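Best snacks for the long bus from Cirnitz?

Tineta_50
In October I take the night bus from Cirnitz to Venska, 11 hours. Last time I bought only chocolate and by midnight I had a headache. What do you carry with you?

marsh_owl
Salted nuts and plain crackers. Sweet things make me thirsty, and then I must wait for the next stop with a toilet.

Jin
I do not agree with marsh_owl. Salt makes you more thirsty than sugar. I take small packs only, so I open one and the rest stays fresh.
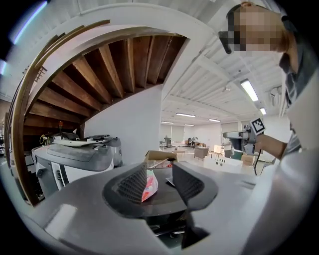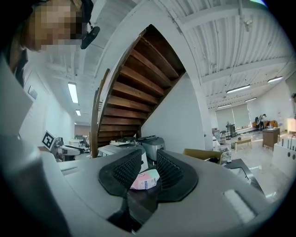
Also, I divide everything before I leave: one pack for every two hours, and a banana for the morning. A big family bag is cheaper, but I always finish it before the border.

marsh_owl
Jin, small packs are very noisy at 3 a.m. Please think of the person in the next seat.

Jin
I open them at the stops, when the lights are on.

Tineta_50
Thank you both. Is it possible to buy something warm on the way?

slowroads
There is soup at the second stop, but the line is long and the driver does not wait. I would bring a cheese sandwich and eat it in the first hours.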